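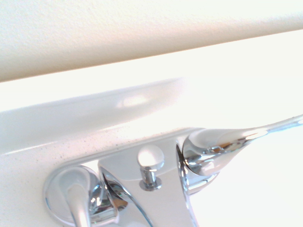 Buy the boring stuff first

Every January I sit down with a pad of paper and a pot of tea and work out what we can afford to buy for the robots, and every January I get it wrong in the same direction. I spend too much on the machine and too little on everything the machine has to live with. I've been at it long enough now that I feel entitled to have opinions, so here they are, all in one go.

A bit of background. I look after equipment for Skestmont, where we've been trying to get robots to do ordinary cleaning in ordinary buildings. Bathrooms, mostly. I like bathrooms as a test because there's nowhere to hide. A warehouse can be rearranged to suit a robot, and usually is, but you can't ask a guest house to swap its basins because your gripper doesn't care for the taps.

And taps are where my budget went to die the first time round. When we planned the first year, I had a line for "fixtures" and I put next to nothing in it. A tap's a tap, I thought. You buy one, you screw it to a bench, the robot learns to wipe round it, everybody goes home. I'd honestly have put more care into choosing a sandwich.

Go and look at a plain two-handled chrome one, the sort with a long base plate and a little knob behind the spout for the plug. Try to see it as something you've got to clean without being able to feel much. There's a lever at each end, round domes under the levers, and that knob on its skinny rod with a gap round it. And it's a mirror! Every bit of it is showing you some other part of the room, bent out of shape. Then behind it you've got white against white, with a light bouncing off the lot, so a camera up close can lose track of where the basin stops. The muck, meanwhile, is a few tiny dark specks along the back of the base plate, which is exactly the bit a cloth skips over. I skip it at home. I bet you do too.

So in that first year we had a very good arm and one tap. By spring we had a robot that was marvellous at that tap. We took it to Prelldale, to a building with a different make in every bathroom, and it was like watching someone try to drive a car with the pedals swapped over. It wiped the air a thumb's width above a handle for a good long while. Ah-rin Yang, who runs our trials and is much nicer about my mistakes than I'd be about hers, let it finish before she said anything, and then she asked me how much I'd spent on taps.

I looked it up on the train home. It was embarrassing.

The next budget had 2231 pounds in it for fixtures, and you should have heard the fuss. People who'd nod through a new wrist camera without looking up wanted to know why on earth we needed more basins. I understand it, a bit. A basin feels like something you already have. It's plumbing. Nobody puts a photo of a basin on the front of the annual report. But that money did more for us than anything else we bought, and I'd make the same argument again tomorrow.

We bought old ones, too, and this is the part I'd push hardest. New fixtures from a showroom are lovely and they'll teach you very little. You want limescale. You want the wobbly handle and the sealant somebody's had a go at with a kitchen knife. A reclamation yard will sell you that for pennies, and they'll look at you as though you've lost your mind when you ask for the grubbier one, but they'll carry it to the van.

My second grumble is about spares. Suppliers quote you for the robot, and they're very good at it, with a nice clean number at the bottom of the page. Ours came from Pollden, and I've no complaint about the arm itself. What I didn't do was ask what wears out. Finger pads wear out. Cables near the wrist wear out, because the wrist is forever twisting itself into daft positions to see behind a tap. Anything near water and descaler wears out faster than anyone will tell you in a meeting. We spent 740 pounds on pads and seals before the first summer, none of it planned, and it came out of the travel money, so that was two site visits gone.

These days I won't sign anything until I've had a price list for the bits that perish, and a delivery time for each one. The delivery time matters more than the price, if I'm honest. We once waited 21 days for a part I could have closed my fist around. The arm sat there the whole time with a carrier bag over its hand to keep the dust off, and the salaries carried on being paid, as salaries do.

Third, and then I'll let you go: time. I think people should budget hours the way they budget money, and put them on the same sheet where the same people have to look at them. Setting up a bench with a working basin is half a day if you've got a drain nearby and a proper nightmare if you haven't. Changing one tap for another takes me most of a morning. (I'm not quick. Lim, the firm we used to call in, was quicker, but then there's an invoice.) If you've planned to try a dozen taps and you haven't planned the mornings, you'll try four and write a report that pretends four was the idea all along. I've written that report.

I know the other side of this. Money's tight, the arm is the thing that wins the grant, and a room full of second-hand sanitary ware doesn't impress visitors. Some of my friends in the trade reckon simulation will sort it all out anyway, and that I'll be left with a shed full of basins and nothing to do with them. Perhaps! I'd love simulated chrome to be good enough, and it gets better every time I look. But I've yet to see anyone simulate the grime behind a base plate in a way that fooled me, and I'm the one who has to stand in a stranger's bathroom while the robot has its go.

If I were starting from scratch with a small pot, I'd buy the second-best arm. I'd do it without losing any sleep, and I'd put the difference into fixtures, spares and somebody's mornings. Then I'd write the fixtures line in at the top of the sheet, above the robot, so it has to be argued about while everyone's still awake.

Ah-rin thinks I should hold some back for lighting as well. She's got a list of lamps. I haven't opened it yet.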